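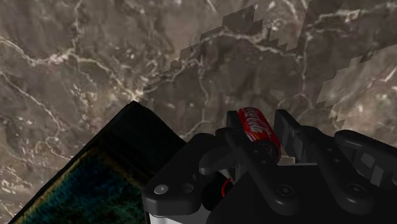
Last updated in October
2 min read

Piroska Fülöp had kept the gate at Jolstead for 37 seasons, and she knew a man who meant trouble from one who was only cold and losing. Becerra, bless him, was both. When the referee waved away the penalty he went over the rail – coat, scarf, hot tea and all – and it took two linesmen to sit him down again.

"That's a 100 dollar fine, dear," she told him afterward, walking him slowly to the parking lot.

"Was it a penalty, though?"

She looked back at the muddy goalmouth, where the boys were still arguing, and took her time.

"Oh, of course it was," she said, and held the gate open for him.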